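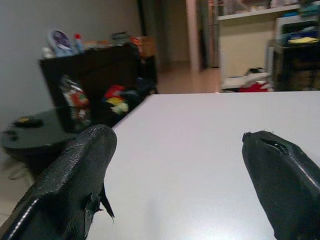
Wrist camera view at the white table, both fingers open. Dratotix test room.

Open Day at Dratotix: Notes from the Wrist Camera Session

Posted Apr 24, 2020 in Member News

The March open day at Dratotix was the last site visit on our spring schedule, and the one with the longest waiting list. Members who got a place spent the morning with the Plurkemholm arm, a single-arm setup that the company uses to develop household pick-and-place routines. The afternoon covered fingertip covers and gripper maintenance. A write-up follows for those who could not attend.

The arm

Plurkemholm is the in-house name for the whole cell: arm, two-finger gripper, wrist camera, controller and table. The room is furnished with shelving, storage and a second small table, and is kept in ordinary domestic disorder. Araceli Tlapale, who ran the demonstration, explained that an earlier version of the cell stood in a curtained booth with a uniform backdrop. Routines tuned in the booth performed well there and poorly in kitchens. The curtains came down and the detection settings had to be reworked almost from the beginning.

The wrist camera is small and sits close behind the fingers. Its view was shown on a wall monitor throughout the session. The fingers take up a good part of the lower image at all times, and the software masks them out before it looks for objects. The mask is recalculated whenever the covers are changed. Visitors asked why the camera is not mounted farther back. A longer bracket was tried and it struck the shelf uprights on low approaches, so the short one stayed.

Focus is fixed for close work. At table distance the fingertips and the nearby surface are sharp and the far side of the room is soft. Tlapale considers this acceptable. Room-scale position comes from the joint encoders and a calibration routine, and the wrist camera is used only for the last part of the approach.

The demonstration

The program had three parts: an empty-table check, single-object picks, and a short handover test.

The empty-table check is run before every session. The arm moves to a fixed pose over the white table with the fingers apart, and the software compares the surface with a stored reference. Soft shadows near the fingertips are expected and are tolerated up to a set threshold. Anything beyond that stops the sequence and asks the operator to look. We saw the check pass several times and stop once, when a visitor leaned in and shaded the table. The operator cleared the stop and repeated the check.

Single-object picks followed. The targets were a sponge, a cardboard sleeve, a plastic cup and a folded cloth, placed one at a time by members of the group. The approach speed was limited to 100 millimeters per second for the open day, well under what the arm uses when the room is clear. Out of 58 attempts logged by the controller, 11 were recorded as failures. Most of those were the cloth. The gripper closes until it sees a rise in motor current, and a single layer of thin cloth does not always produce one that can be told apart from friction. A revised closing routine is being written. It was not ready to show.

The handover test was brief. The arm held the cup out at a marked position and released it when a light pull was detected. Two members found the required pull too high. The threshold is adjustable, and it was lowered for the remaining runs with no drops.

Fingertip covers

For many of us the afternoon was the more useful half. The fingers are covered in a glossy black material with a seam along the lower edge. It grips smooth packaging well and it does not last. In the picture at the top of this item the left finger has a small flap torn loose on its inner side, hanging in ragged strips, and the right one has a small dark hole or tear near the tip. The surface of the left cover is also slightly wrinkled.

Dratotix logs cover wear by grasp count. The current replacement interval is 300 grasps, chosen from bench tests against flat plastic. Tlapale said the figure is too generous for mixed household objects and will probably come down. The inner side of the finger takes most of the load and is where she looks first. A loose flap matters for two reasons. It can fold under the tip and reduce the contact area, and it can swing outside the finger mask, where the detection software may take it for an object on the table.

Two alternatives are under trial. The first is a molded silicone tip from Adamczyk, which has no seam and is slower to change. The second is a knitted sleeve called Geradeo, supplied as a long tube and cut to length. Samples of both were passed around. The silicone is noticeably heavier, and the payload settings have to be changed to suit. The sleeve slides on in a few seconds but shifted on the finger when members pulled at it by hand. Neither has been run long enough for the company to publish wear figures.

Changing a cover takes the following steps, as shown to the group:

Park the arm and engage the stop.
Open the fingers fully.
Peel the old cover from the base toward the tip.
Wipe the finger and let it dry.
Fit the new cover with the seam on the lower edge.
Run the mask calibration, then the empty-table check.

The last step is the one most often skipped, according to the service log. The result is a string of false stops that operators tend to blame on the lighting.

Questions from the group

Several members asked about running the cell unattended. It is not done at present. An operator is in the room for every session, and the controller will not start without the hand switch held.

There was also a question about table color. White was chosen for contrast with the dark fingers and with most packaging. White objects on the white table remain difficult, and paper napkins were left out of the open day for that reason. A matte gray top is on order.

The slides and the cover-change sheet are available from the members' desk on request. Anyone who borrowed safety glasses and still has them should return them to the same place.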